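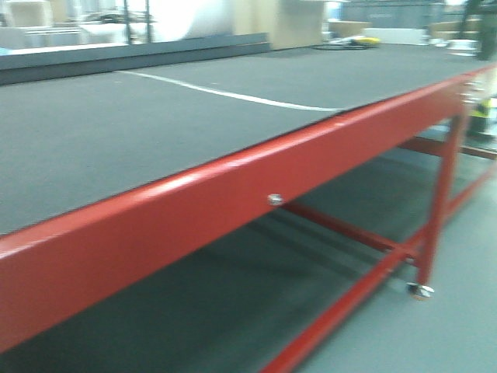

A red-framed worktable with a dark gray top, Omstead workshop.

Posted 19th March by the Omstead Equipment Planning Desk
Print this page | E-mail this page

Equipment Planner, Automation (part-time, 30 hours a week)

We are growing at Omstead, and we would love some company while we do it! Over the next 2 years we plan to bring robots into our packing and kitting work, first here and then at our smaller site in Grarkgate, and we need a patient, curious person to help us buy sensibly.

You would start by spending time at the worktables with the people who use them, asking what they lift, what they reach for and what they wish they had. From there you would draw up a budget – arms, grippers, guarding, tables, spare parts, training, and all the little cables and brackets that somehow never make it into the first quote – and talk it through with our suppliers, Shahbazi and Trelta among them. You could approve small purchases up to $4000 yourself, and anything bigger we would go over together, usually with coffee.

You don't need an engineering degree. We do ask that you have bought or scheduled equipment for a shop, lab or warehouse before, that you are happy in a spreadsheet, and that you can tell a salesperson no in a friendly way.

To apply, send a resume and a note of up to 300 words telling us about a purchase you got right, or one you would do differently now – we enjoy both kinds. Applications are open until the end of March, and we write back to everyone.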